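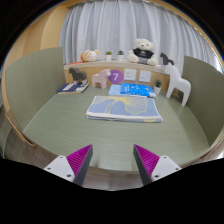

Bench desk, green, with the leaf cloth folded and the two blue books behind it.

4/22/19

Cleared the green desk, or most of it. Remzi Yaman wants it as the folding station for the Ruster covers, and I want it as a place to put my elbows, so we will see who gets in first on Tuesdays.

The yellow leaf cloth is back on the desk, folded flat. Remzi folds with the big fan leaf facing up. I fold in whatever way gets it over with. His takes less shelf, I admit, though I have not told him so. Keep the layers lined up at the front edge — the off-white border shows every slip, and Ronaldo Bezerra will find it.

Blue books stay at the back, behind the cloth. They were on the windowsill all winter and did no good there. If you read one, put it back the same way. I have given up asking for more.

Still to do: wipe down the side partitions, especially the seam along the desktop where the lint goes to retire. Try the Collum brush before buying anything.

Sample labels: ordered 200, the invoice says 3000. Called Toom, got hold music. Will call again after lunch, or Ronaldo can, as he likes arguing and I have a cloth to refold.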